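Keeping the Paper Record: Service Books and Permit Discs in a Small Club of Older Cars

Project report, second year, Vehicle Technology and Heritage
Submitted by Vilho Rissanen

1. Introduction

My project looked at the paperwork that goes with older cars, and whether it can be used to work out how a car was looked after. I chose the Plorkholm, a four-door saloon built at the Trollholm works, because the owners' club is based near my college and let me borrow its files. The club has 147 cars on its register. Most still have some papers with them, but the amount varies a great deal. A few owners have every garage bill since new and others have only the registration document.

The questions I set at the start were:

Which papers survive most often?
Do the mileages written in them agree with each other?
Can a missing service book be partly rebuilt from other sources?

I did not look at the value of the cars. My tutor suggested leaving it out and I agreed, as I had no reliable sale prices to work from.

2. Method

I wrote to every owner on the register in the autumn and asked them to fill in a two-page form. I then chose 12 cars for closer study. They were picked so that there was a mix of early and late cars, and of restored and unrestored ones. For each of these I asked to see all the papers in person, or to have clear scans of them.

Every dated item was entered in a spreadsheet with the date, the mileage if given, the name of the garage and the work done. By the end of February there were about 900 rows. Handwriting was the main difficulty. Where I could not read a figure I left the cell empty and marked it, and I did not guess from the entries on either side.

I checked garage names against old trade directories in the county library. This was slow, and I had to go on Saturdays as the local studies room is closed on the other days when I am free.
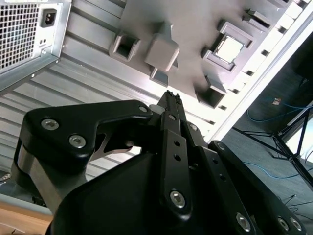 The service books came in two versions. The early one has a stiff card cover and a page for each service, with a space for the dealer's stamp. The later one is thinner and puts two services on each page. Both have drawings at the back showing the jacking points and the bonnet catch, and the catch drawing is the better of the two. It shows flat linkage plates held by screws. In the later book the drawing was made smaller and the labels are hard to read. Several owners had written the adjustment figures in the margin, and these notes turned out to be useful for telling which books had been used at home and which had stayed in the glovebox.

The permit discs were a separate matter. Cars kept at the Trollholm works by employees carried a round paper disc inside the windscreen, renewed each year. I had not known about these before starting. Six of them survive among the cars I studied, all faded, and one is in two pieces. They give a year and a car park letter but no mileage. They were still worth recording, as they show that a car was owned by someone at the works in a given year, and in one case this filled a gap between two owners.

3. Results

3.1 Which papers survive

Service books were the most common item after the registration document. Garage bills came next. Fuel receipts were rare, but one owner had a full shoebox of them, and that car ended up with the most complete record in the study. Original sales invoices were the rarest of all.

Restored cars did not have better papers than unrestored ones. I had expected that they would. Two owners said that papers had been thrown out by an earlier owner when the car was taken apart, and one said the book was lost when the trim was sent away.

3.2 Mileages

In most of the cars the mileages rise steadily and agree from one source to another. There were three kinds of disagreement. The first was a simple slip, such as two figures swapped round. The second was a change of speedometer, which was sometimes noted in the book and sometimes only on a bill. The third was a figure that went down with no explanation. I found this in two cars. I have not named them, at the owners' request.

The Plorkholm has a five-figure odometer, so it goes back to zero after 99,999 miles. This has to be kept in mind when reading bills from later years. One garage, Antwi, always wrote a small 1 in front of the reading once a car had gone round, and its bills were the easiest to use for that reason.

3.3 Rebuilding a missing book

I tried this on one car that had bills but no book. The owner had a blank later-type book bought at an autojumble. We agreed not to fill it in, as a newly written book could be taken for a real one by a future buyer. I made a typed list, with the source of each entry given beside it. It covers most of the years up to the first change of owner and is thin after that. The list is kept with the car in a plain folder.

4. Problems

The sample is small. The owners who replied are probably the ones who take most interest in papers, so the survival figures are likely to be too high for the register as a whole.

I also lost some time over the spreadsheet. I began with one sheet per car and later had to join them all together, and the date formats did not match. If I did it again I would use a single sheet from the first day.

The scans from two owners were too dark to read in places. I asked for new ones and received one set.

5. Storage of the papers

I was asked by the club to add a short section on storage. Sticky tape should be kept off all papers, including the discs. Polyester sleeves are suitable, and the club now buys them in bulk from Zalasine. Books should be laid flat. Rusty staples can be taken out with a thin blade, and the pages kept in order in a folded sheet of acid-free paper.

6. Further work

The works discs could be a project in themselves. The car park letters seem to follow departments, but I only had enough to suggest this. The club has agreed to add a question about discs to its next membership form.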